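You are here: Home / Opinion / Give every outlet its own switch

Give every outlet its own switch
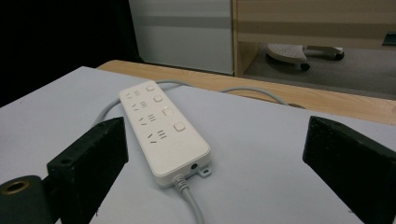
Office Services and Facilities, Paltance Building

We replaced the power strips on the shared desks in July. The old ones had a single rocker switch at the end. The new ones are white, with four outlets down one side and a square button next to each. A few people have asked why we spent money on this when the old strips still worked. I think it was the right purchase and I would make it again.

A shared desk has a monitor, a laptop charger, a lamp and usually one more thing that somebody brought in. With a single switch, all four are on or all four are off. What happens in practice is that the switch stays on, day and night, all year. People are afraid of cutting power to something that belongs to the person next to them, and they are right to be. Last winter one of the Madero accounts staff switched off a strip on the way out and shut down a computer that was running a long backup. After that there was tape over the switch, and the tape was still there when we took the strip away.

Put a button beside each outlet and you can turn off the lamp and leave the computer alone. Pressing a button is also easier than pulling a plug, especially on a strip that sits on top of the desk where you can reach it. I have watched people crawl under a table to unplug a phone charger. They do it once and then they stop bothering.

The usual objection is cost. When we priced the two kinds from our supplier, Mocanu, the difference was 3 dollars a strip. We bought 47. That is real money in a small budget, but it is less than we spent on replacement desk lamps in the same year, and no one wrote to me about the lamps.

The second objection is that more switches mean more parts to break. I take this one more seriously. A cheap button can go soft or stick, and I would rather have no switch than a bad one. If a button on your strip feels loose or does not click, bring the strip to the service counter and we will swap it. Do not open it up.

The third is that people will not use the buttons. Some will not. In the Skirker room, on the second floor, they are used every evening, mostly because the buttons are up on the table in plain sight. In the rooms where the strips were pushed back behind the monitors, they might as well not be there. So my request is a simple one. Keep the strip where you can see it, and put a small label next to each button. A strip of masking tape and a pen will do. "Monitor" and "lamp" are enough.

I would also like us to stop treating cable length as a bonus. A long gray cord looped across a desk takes up working space and catches on mugs and elbows. Run the extra down the back edge and fasten it with a hook and loop tie. We have a box of 60 at the counter, free to anyone in the building.

None of this will change the electric bill by much. A charger with nothing attached to it draws very little. My argument is about being able to turn off one thing without asking three other people first, and about a desk that is easy to leave at night. The meeting rooms still have the old strips. I have asked for 20 more of the new ones in the next order.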